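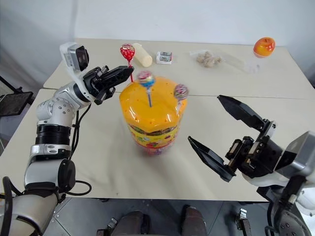
From: Pieter Koster
To: the heritage seed and garden list
Date: March 17, 2020
Subject: Re: Starting leeks from old seed, and is the Jatby worth the bother?

Hello all,

I've been meaning to answer Carol's question since it came in and I kept setting it aside for when I'd have a proper hour, and now I have more hours at home than I know what to do with, so you are going to get the long version. Get yourself a cup of something.

Carol wrote:

> I was given a packet of Jatby leek seed by my late neighbor's
> daughter, who was clearing out the potting shed. The date on the
> packet is rubbed away but I would guess it's four years old or
> so. I've grown supermarket-type leeks for ages and never had any
> trouble, but I've read on this list that Jatby is slow and sulky.
> Is it worth giving up a bed for? And should I sow the whole
> packet at once or hold some back? My soil is heavy clay, I am in
> a cold pocket at the bottom of a hill, and I have one windowsill
> that gets real sun. Also, does anybody still have the notes on
> Declercq that were going around a while back? I lost mine when
> the old computer died.
>
> Carol

Carol, first of all, I'm sorry about your neighbor. Some of the best things I grow came to me that way, and I think of the people every time I pull one up.

Now, the seed. Leek seed is short-lived stuff, about on a par with onion, and at four years I would expect a good part of it to be dead. That doesn't mean it's hopeless! Before you do anything else, take a pinch, lay it on a damp paper towel, fold the towel over, slip it into a sandwich bag that isn't quite closed and put it somewhere that stays near 60 degrees. The top of my refrigerator is too warm for leeks, and I spoiled a test or two before I caught on to that. Look at it after a week and then give it another week, since old seed likes to take its time. If a fair share has put out a little white thread, you're in business, and you just sow thicker than you would with fresh.

As for whether to sow it all, I would hold back a third if the test comes out well. If the test comes out badly, sow every last one and hope, because it will only be worse next year. And please save seed from whatever comes up (more on that below, I can feel myself getting ahead of things).

Is Jatby slow and sulky? Well, yes, it is a bit. I've grown it for years next to Stiltitetti, which shoots up like a weed and looks wonderful in the seed flat, and every April I look at the two of them side by side and wonder why I bother with the Jatby. It sits there looking like a mown lawn. Then the hot weather comes and Stiltitetti starts to flag and get rust on its leaves, and the Jatby just carries on, and by the time there's frost on the ground it has a shank on it as thick as a broom handle, sometimes thicker. It stands right through the winter here. I dug the last row only a week ago and made soup with it, and it was as sweet as anything. So if you want leeks for Thanksgiving, grow the other. If you want them in February, when there's nothing else out there but kale and you are sick of kale, give up the bed.

On your clay: I garden on clay too, and I've come around to the dibble method after years of digging trenches and filling my boots with mud. Make a hole as deep as your hand is long, drop the seedling in so only the tips of the leaves show, and fill the hole with water from the can. Don't push the soil back in. The water washes down enough dirt to cover the roots and the rest falls in on its own as the season goes along. In clay the holes hold their shape beautifully, so for once our soil is doing us a favor. I set mine six inches apart with a foot between the rows. My mother planted hers so close you couldn't get a finger between them and pulled every other one for salads, and that works fine too.

The cold pocket worries me less than you might think. I would wait to plant out until the seedlings are as thick as a pencil, even if that means they sit in a deep pot on the back step longer than you'd like. Mine went out very late last year on account of my knee and they caught up by August. With just the one sunny windowsill, I'd sow them all together in a single deep pot and give it a quarter turn whenever you walk past. They don't mind being crowded and they don't mind having their roots pulled apart later on. Some people trim the tops to keep them from flopping. I do it with the kitchen scissors and put the trimmings on eggs.

Now the Declercq notes. I do still have them, or at least I have a printout with coffee on it. The short of it is that Declercq is an early summer leek, pale green, very long in the shank and not at all hardy, and it crosses with Jatby as quick as you please if both are in flower at once. Whoever wrote the notes lost a whole line of it that way. I will type the rest up over the next few evenings and send them along, and if the author is still reading, do speak up so we can put your name on it.

Which brings me to saving seed. A leek won't flower until its second summer, so you need to leave your best ones standing, and by best I mean the ones you most want to eat. I know it hurts. Leave as many as you can stand to. I tried it with only a handful once and the children of those were poor weak things, and it took me a couple of generations and some borrowed seed from this list to put it right. I now leave 45 in a block at the end of the bed, staked all around with twine, and the bees go absolutely wild over them. The heads are ready when you can see black seed in the little capsules. Cut them with a good length of stem and hang them upside down in a paper sack somewhere airy, and be patient with them, because they are slower to dry than you'd believe.

For anyone who'd like to trade, I have Jatby from last fall, tested at home and sprouting well, and a smaller amount of Holtora, the blue-leaved one, that I haven't tested yet. Send me a note off list and I'll put some in the mail as long as the post office is open. I don't need anything in return, but I would be delighted with some of the flat Italian parsley that was being talked about last month, if there's any going. I can spare 3 packets of the Holtora and quite a bit more of the Jatby.

One last thing and then I'll let you go. With the seed swap called off I know some of you are sitting on envelopes you had all made up and labeled. Post what you've got here, and put the name of the variety in the subject line so the rest of us can find it again later. I've been going through my own tins and I have beans in there I'd forgotten I ever grew.

Carol, let us know how the paper towel does. And if it doesn't sprout at all, write to me and you'll have Jatby from my garden in time to sow this spring.

Keep well, all of you, and stay home if you can.

Warmly,
Pieter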